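Nudora at the Table: Gallery

Welcome, and thank you for stopping by our gallery page! Folks who call us about the Nudora kitchen set nearly always want to see the arm doing its job before they hear about anything else, and I can't blame them one bit. So the pictures come first, and I'll do my rambling afterward.

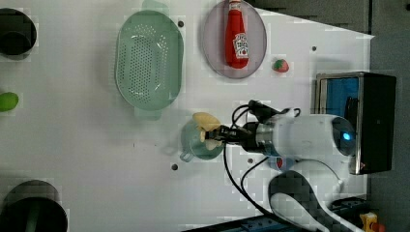
A pale yellow toy in the gripper, just over the little cup, with the colander close by.

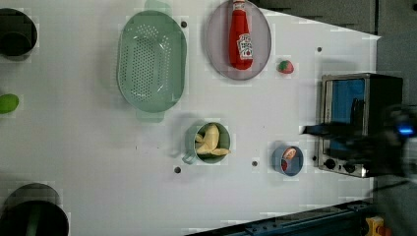
The yellow toy in the green mug, and after this one, a closer look with both black fingers on a yellow toy. 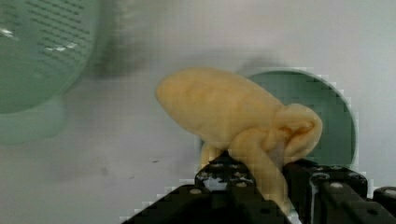

Nudora is a rental and setup service for schools, libraries and small workshops that would like an arm on a table without having to become experts first. We bring the table, the arm, the gripper and a bin of play food and dishes, get it all bolted down and talking to your computer, and stay with you through the first afternoon of lessons. You supply a room with a level floor, a couple of outlets, and a person or two who'd like to learn (younger is fine, older is fine, we've had grandparents at it and they were wonderful).

We settled on kitchen things early, back when Assunta Cirillo was running the first classes in Gomton. She had tried wooden blocks and they were all right, but people got so much more interested when they were putting the groceries away! Everybody knows where a strawberry goes. Play food also comes in every awkward shape you could ask for, so a beginner meets round things, floppy things and long curvy things all in one sitting, and finds out pretty quickly that each one wants to be picked up a little differently.

A full rental is $3,887 for the season, and that covers delivery, setup, the lessons and one visit partway through to tighten things up and swap any worn finger pads. If you'd only like to try it out, the weekend rental is $375. Setup takes us 45 minutes if the elevator is working. Please plan on at least 2 grown-ups in the room whenever the arm is switched on, and keep the stop button where one of them can reach it without leaning over the table.

We deliver in Plivville, Gomton and Paracha, and we'll go a bit farther if you have a neighbor who wants to share the trip. February fills up early with the school science nights, so do write to us before the holidays if you have your heart set on that month.

One more thing people ask, so I'll put it in. Yes, you may use your own dishes and toys. Plastic is easiest. Please leave out glass and anything with water in it, and send Assunta a list ahead of time so she can tell you which pieces might be too wide for the gripper to close on.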